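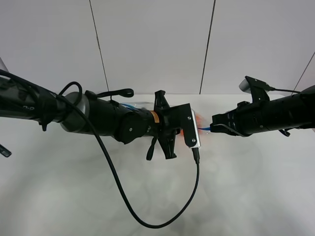 The two arms at the Tukevo bench, right gripper holding the blue cable end.

Household and Shop-Floor Chores: Progress Report to the Grakley Fund
Prepared by Pejman Parsa, 13 May 2025

1. Purpose of this report

The grant asks one question: which everyday chores can a pair of robot arms do well enough today that a home or a small shop would bother to use them? We are now past the halfway point. This report covers the work at the Tukevo bench since the last payment, what it has cost in time, and what we plan to do before the final report in September.

2. Work done

We have recorded 323 attempts over the period. They fall under two headings. The first is small connection jobs, such as putting a plug or connector into a device while the other arm holds the device steady. The second is bagging, meaning opening a zip-top bag, putting a soft item in or taking it out, and closing the bag again.

We chose these with the Bakhtiari shop, which repairs and resells small electrical goods. Their staff do both jobs many times a day and would be glad to hand them over. The shop has lent us 42 items from its shelves, all of which will go back at the end of the project.
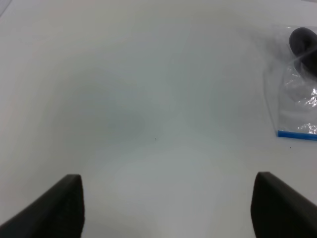 Bagging remains the weaker of the two. Clear film is hard for the cameras to judge, and the arms often close on nothing or pick up two layers when they need one. Taking a soft item out of an open bag works on most attempts. Closing the bag does not. The seal has to be lined up along its whole length and pressed as it goes, and the arms tend to lose the line halfway and carry on regardless. A person has had to finish the job on most runs.

We tried stiffer bags in the hope of easier handling. They helped with opening but made no clear difference to closing, and the shop does not use them, so we have gone back to the ordinary kind.

3. Connection jobs

Progress here has been better. When the device is already held at a good angle, the second arm can usually bring the connector up to it without help. The last few millimetres are the slow part. If the connector arrives slightly tilted, the arm backs off and tries again, and a single attempt can run to 300 seconds before we stop it.

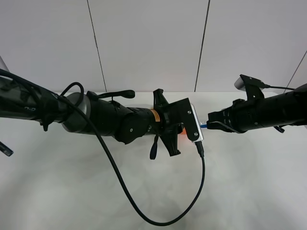 Trailing cables are a separate difficulty. A cable that is already plugged in pulls on the device as the arm moves, and the angle drifts. We have started planning the holding arm's path so that the cable keeps some slack, and the Rurnomton software now lets us set this per job.

4. Assessment so far

Neither chore is ready to be left unattended. A member of the Bakhtiari staff is still much faster at both. Connection work could be useful in a shop within the life of a follow-on grant – bagging, on present evidence, could not.

5. Spending and next steps

Spending is within budget. We ask to move the unused travel money to replacement gripper pads, which wear faster than we allowed for. Before September we will repeat the connection trials with devices handed over at random angles, and run one more set of bag closing trials with a changed grip.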